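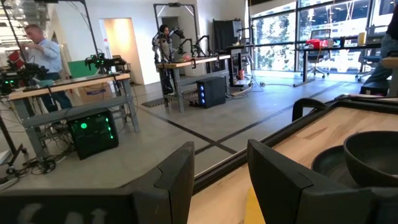
Capítulo 6. Preparar a estação de mesa posta para um dia aberto

Quem já recebeu visitas com a estação Siker a trabalhar sabe que o dia corre muito melhor quando a preparação fica feita com calma, na véspera ou logo de manhã cedo. Este capítulo reúne o que fomos aprendendo nas visitas a Allovcombe, sobretudo na de outubro, que encheu a sala desde a abertura das portas e nos ensinou mais do que muitos meses de ensaios! Pressupõe-se que os braços já estão montados e calibrados (capítulo 4) e que o leitor conhece a paragem de emergência. Se ainda não a experimentou, faça-o agora, por favor, e volte depois a esta página.

6.1 Antes de chegarem as visitas

1. Ligue o computador da estação e espere que o programa Trastau termine a verificação inicial. Demora o seu tempo, e é boa altura para tomar um café.

2. Passe a mão ao longo dos cabos de cada braço, do suporte até à garra, e confirme que têm folga para acompanhar o movimento completo. Um cabo preso sob uma junta é a causa mais frequente de paragens a meio de uma demonstração.

3. Leve os dois braços à posição de repouso e limpe o tampo com um pano seco. Nada de produtos com brilho, que aumentam os reflexos e confundem as câmaras.

4. Disponha a loiça, o pano e os talheres. Não precisa de medir coisa nenhuma com régua, porque o sistema procura cada peça por si, mas deixe espaço livre em redor dos talheres para que os dedos da garra lhes possam chegar.

5. Faça um ensaio completo à velocidade de demonstração (valor 56 no painel) e só depois abra a porta da sala.

Nota: o valor 56 parece lento a quem trabalha todos os dias com a máquina. Para quem a vê pela primeira vez, garantimos que é bastante depressa.
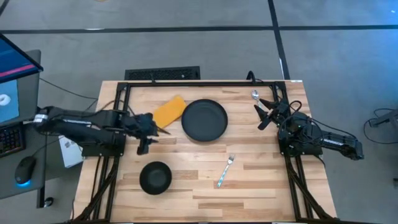

Lachlan Wihongi pede que se acrescente uma coisa ao passo 4: nas demonstrações dele, o garfo e a colher dão sempre mais trabalho do que os pratos, e vale a pena ensaiá-los em várias orientações antes de haver público. Diz também que prefere avisar logo as pessoas de que a garra pode falhar à primeira, e que elas até costumam torcer por ela na segunda tentativa.

Acolhemos a sugestão com muito gosto, e o ensaio dos talheres passa a fazer parte da lista.

6.2 Durante a demonstração

1. Receba grupos de 7 pessoas, no máximo. Com mais gente, quem fica atrás deixa de ver e começa a aproximar-se pelos lados, onde os cotovelos dos braços passam para fora da mesa.

2. Explique em poucas palavras qual é a tarefa e diga em voz alta quando vai arrancar.

3. Prima Iniciar e afaste-se um passo, mantendo a paragem de emergência ao alcance.

4. Deixe o ciclo chegar ao fim antes de responder a perguntas demoradas.

Cuidado: ninguém deve pôr as mãos sobre o tampo com os braços energizados, nem sequer para endireitar um talher. Se uma peça cair, prima Pausa, espere que os indicadores do painel mudem de estado e só então a apanhe.

Cuidado: mantenha as visitas a 400 mm, pelo menos, do alcance máximo de cada braço.

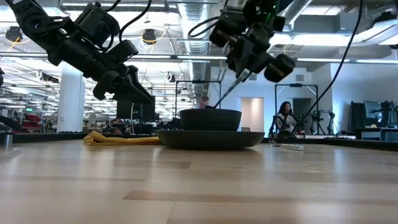 5. Entre dois grupos, volte a dispor as peças de maneira um pouco diferente. As crianças reparam logo quando está tudo igual, e é muito mais bonito ver o sistema resolver uma mesa nova!

6. Se a garra apertar um talher numa posição torta, não force nada com a mão. Escolha Largar no menu do Trastau e repita a partir do passo 2.

6.3 Para terminar

Leve os braços à posição de repouso, corte a alimentação dos motores e guarde o registo do dia na pasta Whitelaw, com o nome do operador. Se a visita for numa sexta-feira, desligue também o computador. A loiça pode ficar numa caixa junto da estação, com o pano dobrado por cima.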